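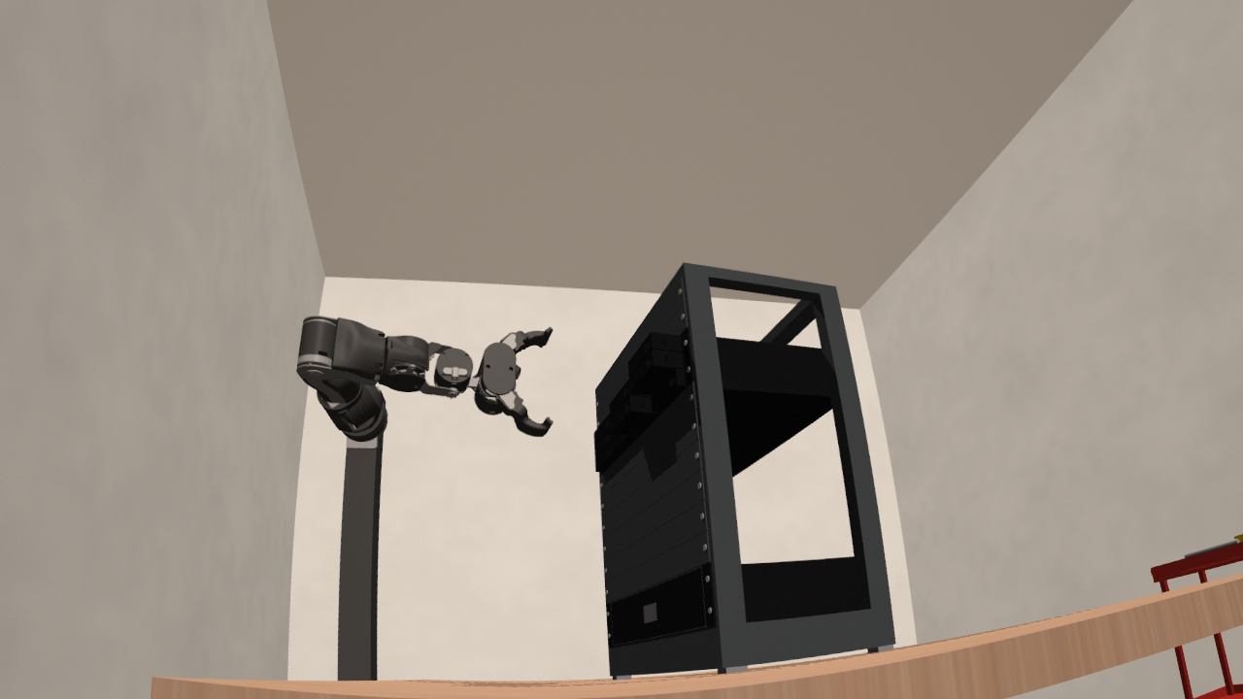
Delia Espinoza writes that the draft can't be a permit requirement for small rallies when the word "permit" never appears in that part, and asks me to show where it is. Fair request. Thread on the Stultham assembly ordinance, by section.

Skelgate Docket
November, 7:40 a.m.

2/ The draft is Chapter 34 of the city code, rewritten in full. The old chapter covered parades and street closures. The new one covers "organized assemblies," and the definition is in section 34.2.

3/ An organized assembly is any gathering "for a common expressive purpose" on city property that has been announced in advance by any means. No minimum headcount. The old text set one for sidewalks and parks. The new text drops it.

4/ Section 34.5 says the organizer of an organized assembly "shall file a notice of assembly." So Delia is right on the word. It's called a notice.

5/ Section 34.6 then says an assembly may begin "upon receipt of the clerk's acknowledgment." The clerk may withhold the acknowledgment if the notice is incomplete, late, or in conflict with another use of the space.

6/ If you can't start until an official sends you a paper, and the official can decline to send it, a court will read that as a permit. The label in the heading doesn't control.

7/ Late means fewer than five business days before the event. There is an exception in 34.6(c) for "events of sudden public importance." The clerk decides what qualifies. There are no criteria.
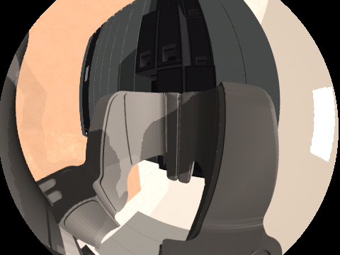 8/ Does the draft give you anywhere to appeal if the clerk says no? It gives you a hearing officer, who has ten business days to rule, and no way to get a ruling before the date you asked for.

9/ That timing is the part I expect to be litigated first. A rally against a vote is worth very little to the organizers after the vote. The draft has no expedited track and says nothing about what happens if the hearing officer misses the deadline.

10/ Compare the Jodthorpe ordinance, which the staff memo cites as the model. Jodthorpe treats a notice as accepted if the city is silent for two business days. Stultham copied the notice form and the definitions. It left out the default acceptance clause.

11/ The memo doesn't explain the omission. I asked the city attorney's office by email whether it was intended. The reply said the draft "remains under review."

12/ Money. Section 34.9 sets a cleanup deposit of $219 per assembly, refundable. The draft doesn't say when it must be refunded. A waiver is available to organizers who "demonstrate inability to pay," and the form for doing so isn't attached.

13/ Section 34.11 sets a civil penalty of up to $3000 for an organizer who holds an assembly without an acknowledgment. Per event, as I read it. "Each day of violation" language appears in the paragraph on banners and structures only.

14/ Who is the organizer? Under 34.2(d), the person who signed the notice or, where no notice was filed, "any person who publicly promoted the assembly." 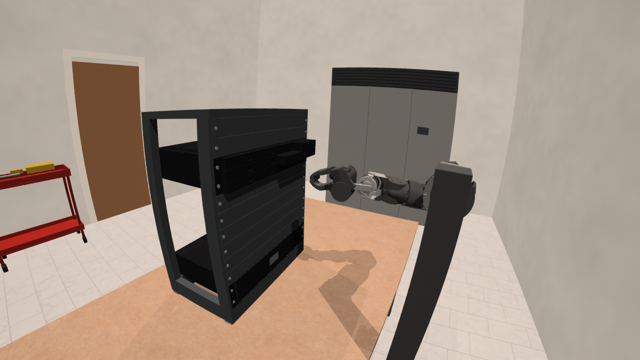 15/ Read those last two together. If no notice was filed, anyone who reposted the flyer is arguably an organizer, and the penalty attaches to the organizer. I doubt that was the goal. It is what the sentence says.

16/ It also reaches the press in an awkward way. A newsletter that lists the time and place of a march has publicized it. Whether that is "promoted" is left open. The term isn't defined anywhere in the chapter.

17/ The old chapter had a one-line exemption for news coverage. It was in the definitions. The redline shows it struck, with no replacement.

18/ On Godoy. Several replies last night said the Godoy ruling already settled this. It settled less than that. Godoy was about the sound amplification rule outside the Skelgate courthouse, and the county judge struck that rule for giving the sheriff no standards.

19/ The reasoning is useful here because 34.6(c) has the same gap. But it is a trial court ruling, it was never appealed, and it binds no one outside that case. Cite it as persuasive and don't lean on it.

20/ What the draft does get right: it takes out the old rule that let the police chief ask for the text of signs in advance. That rule was indefensible and I'm told it hadn't been enforced in years. It should have gone a long time ago.

21/ It also fixes the insurance clause. Under the old chapter every organizer needed a liability policy. Under 34.10 only assemblies with vehicles or a stage need one.

22/ Edits that would resolve most of the above, in the order I'd put them in a comment letter:

- Restore the headcount threshold in 34.2.
- Add the Jodthorpe default acceptance clause to 34.6.
- Define "sudden public importance," or exempt same-day assemblies on sidewalks.

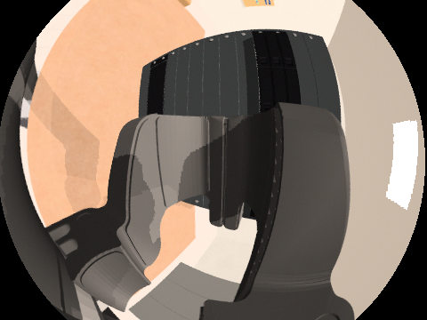

- Limit "organizer" to a person who signed a notice or directed the event, and put the news exemption back.
- Give the hearing officer a deadline tied to the event date.

23/ Written comments go to the clerk, with "Chapter 34" in the subject line. The packet is 124 pages. The ordinance text starts after the staff memo and the redline is the last attachment. If you only read one thing, read the redline.

24/ Correction to post 13: the banner paragraph is 34.12, and its daily penalty is separate from the one I quoted. The amount for the organizer penalty is unchanged.

Comments

Delia Espinoza: OK, I had stopped at 34.5. The acknowledgment language is worse than I thought. Does 34.6 apply to the library steps?

Skelgate Docket: Yes. "City property" includes the library grounds under 34.2(a).

mapleandthird: The deposit should be zero for anything on a sidewalk. What are they cleaning up?

rwk: Disagree on post 9. A court can order relief faster than any hearing officer, so the appeal timing may not matter much in practice.

Skelgate Docket: It matters to people who can't get a lawyer that week.

Contact | © Skelgate Docket | Back to top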